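4. What people told me about stacking order

I should say up front that I didn't set out to study stacking at all. The project was supposed to be about how families in Plostlow pass down the rules of household games, and I had a nice tidy interview guide that Dzintra Krūmiņa and I had worked over for most of August. Then I ran my first few interviews and everybody wanted to talk about blocks. Which one goes on the bottom, who gets to say so, what happens if your cousin does it differently (shouting, mostly). So I threw out half the guide and started again.

In the end we collected 274 written accounts, plus a pile of longer conversations that I did myself, usually at somebody's kitchen table. The accounts came from two towns, Plostlow and Erberg, and I coded them by hand before Hywel Gough went through the whole lot a second time. He and I disagreed plenty in the beginning, mainly over what counts as a "rule." If a grandmother says "we always put red first," is that a rule or just a memory? I called it a rule. Hywel called it a memory. We settled on a third code, "habit with a reason," and I still think it's the most useful thing in the codebook.

The color rules surprised me the most. In Erberg a lot of people had a fixed order they could say out loud without stopping to think, and they got quite upset when I read it back to them wrong! Plostlow families cared much more about whose turn it was. Graham Horrocks has suggested to me that the Erberg orders come from a counting rhyme, and I'd love that to be true, but I only found the rhyme in 3 accounts and two of those were from sisters. An order such as red, yellow, green from the bottom up (Figure 1) would strike most of my Erberg people as a perfectly good start, though several would want to keep going.
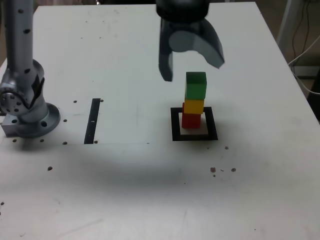
Figure 1. A three-cube tower with red at the bottom, yellow in the middle and green on top.

The other thing that kept coming up was neatness. I had assumed that grown-ups would care about straight edges and kids wouldn't, and I was wrong about the kids. Quite a few adults remembered a brother or sister who would take a whole tower down over one crooked block — and then build it again, in the same order, without a word. I don't have a good explanation for this. Lionel Staniforth reads it as a way of claiming the tower, and I can see that in the Plostlow material, where the turn-taking is so strict. It fits Erberg less well, where people mostly talked about the tower as belonging to everyone in the room.

I come back to ownership in Section 5, along with the families who had moved from one town to the other and ended up arguing about both.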